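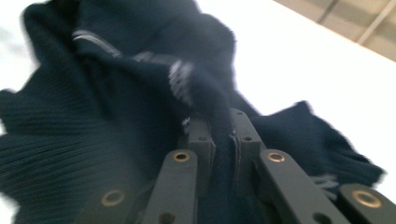
Figure 4. Dark navy knit, bunched.

4.2 Folding knitwear for the Moya drawer

1. Clear a flat surface at least 760 mm wide.
2. Lay the garment face down. Smooth the body from the center outward. Do not pull on ribbed sections.
3. Fold each sleeve straight across the back.
4. Fold both sides in to a width of 200 mm.
5. Fold up from the hem in thirds. Place in the drawer with the last fold facing up.

CAUTION: Do not hang heavy knits on the Penico rail. Shoulders will stretch.

Note: Dark knits show lint. Brush before step 3.

Figure 5. Navy knit with ribbed section, right.
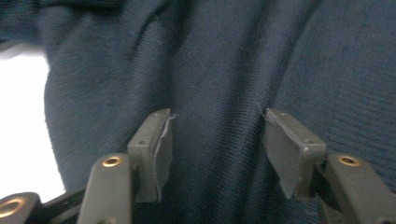 Kaede Shimada writes that thirds came out too tall for her drawer with a thick sweater, and that folding in half and then rolling from the hem let it close. Rolling is acceptable for drawer use. For shelf storage, see 4.3.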